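How to wake up a small baseball field before the season

Posted by Sobia Baloch

I look after one field in Kvam, and each June, before the first children's game, I do the same small round. It takes one morning if you start at 7 and have a second person for the measuring. I write it down so others can use it.

You need: a long tape, a stiff rake, a watering can, work gloves, a bag for rubbish, zip ties and a pair of pliers.

1. Walk the grass first. Go in straight lines, slowly, and pick up stones, glass and bottle tops. Dry grass hides holes very well, so press with your foot where it looks flat. Fill each hole with soil and step on it 2 times.

2. Rake the dirt. Work along the edge where grass meets soil and pull the loose soil back to the infield. A hard lip at this edge makes the ball jump in the face of a child. If the soil is like powder, give it a little water and wait before you rake again.

3. Check the backstop. Begin at one end and push every post with your hand. A post can lean a little and still be firm, but if it moves at the ground, close that side and call the owner of the field. Then look along the rails, and bend back any wire end that points out to the players. Small gaps in the mesh you can close with zip ties -- cut the tails short.

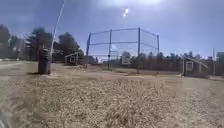

The backstop, with the dugout on the right.

4. Look into the dugout. Sweep the floor, feel under the bench for nails, and check the roof for wasp nests before anybody sits down.

5. Measure the bases last. For our youngest group we use some 700 inches between bases, which is a local choice, so ask your league for its own number. Write it on a card and keep it with the tape.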